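Wedness Robotics Club
Call for participants, spring term

Are you patient? Do you have two hands and no strong feelings about plastic boxes? The Wedness student robotics club is looking for people to work on Mancuso, our term project, in which a pair of grippers learns to pack, close and carry storage containers. You may feel that you mastered this at the age of four. So did we, until we tried it with two fingers per hand.

The work goes like this. You stand at the table, take a gripper in each hand and do an ordinary chore, slowly and the same way each time. Then you put everything back and do it again. A session is 50 runs with a break in the middle, and snacks of uneven quality are provided. The recordings go to the software people, who will thank you by asking for more.

Clear plastic is this term's subject. Wudatov, our last project, was all cardboard, and we miss it.

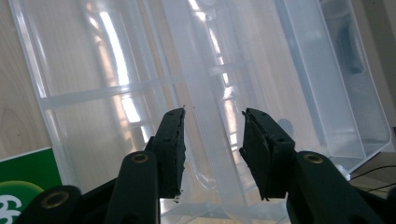
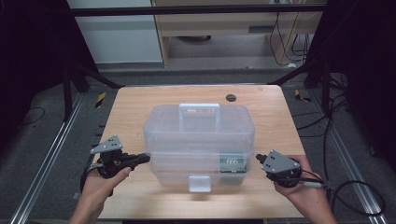
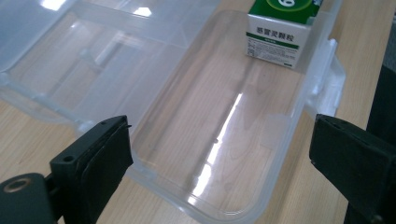
Grippers and clear plastic storage at the Mancuso table.

We need:

Operators. No experience required, and no major is too far from engineering. We had a very good oboist last term. You should be able to stay on your feet for a full session.

2 hardware people. You will replace finger pads, chase cables and own a small screwdriver that everyone else borrows. Knowing which way a screw turns is a plus.

One labeler. You watch the recordings and mark where each grasp starts and ends. Suits anyone who already watches videos at half speed for reasons of their own.

What you get: lab credit if your department allows it (ask them first, please, we have had words), a key card for the lab, and a seat on the van to Festska, the student manipulation contest in March. Last year we came in 27th. The van was comfortable.

What you don't get: money.

Training is on Tuesday at 6 p.m. in Room 2415. Wear short sleeves or ones that roll up. To apply, send us a few lines with your name, your free evenings and the most annoying container you have ever had to open. We do read that last part, and it has settled a tie before.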